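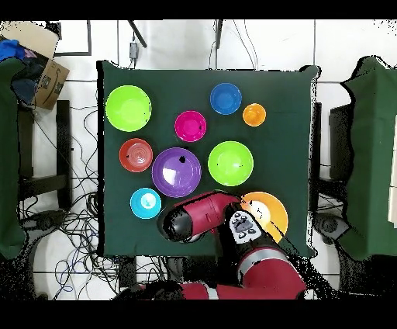

I have been playing Gorier for most of July and I still couldn't tell you whether I like it. It's a city builder, more or less, set in a river town called Stikham where everyone is permanently cross about the drains. You lay the roads, you zone the terraces, and then you spend the evening apologising to small simulated people for what you have done to their drains.

The name doesn't help. I told my sister I was playing something called Gorier and she asked if I was sleeping all right. There is no gore in it. Gorier is the family who own the mill, and if you tax the mill they stop speaking to you, which in practice means a menu goes grey.

The new patch came out last week and it has changed the bridges. You used to be able to put up as many as you fancied. Now each one needs a toll keeper, and each toll keeper needs a house, and the house has to be within 5 tiles of the bridge or he simply doesn't turn up. I lost a whole market quarter to this. I had 66 turnip carts queuing on the east bank while my toll keeper sat at home, six tiles away, presumably with his feet up.

Vasanthi Munshi, who got me into these games in the first place and has a lot to answer for, plays it on the Saha map, the dry one with the canals. She reckons it is the better map by miles. I tried it for a night and my population peaked at 19. One of them was a goat keeper who complained about the other 18. I went back to Stikham, where at least the complaints are spread more evenly.

Things I do like: the music, which is mostly a clarinet having a think. The way lamps come on street by street at dusk. The undo button, which now goes back far enough to be useful. And you can finally rename the ferries, so mine are all named after former landlords of mine, and I enjoy watching them go round in circles.

Things I don't: the save files, which have swollen to something silly, and the launcher. Nudix, the launcher in question, wants to update itself every time I sit down. It then asks whether I'd like to see what my friends are playing. I have one friend on there and she is playing the dry one with the canals.

I'm at roughly 2000 people now and the next milestone unlocks trams. I've left a nice wide strip down the High Street for them. Last night somebody built a chapel on it.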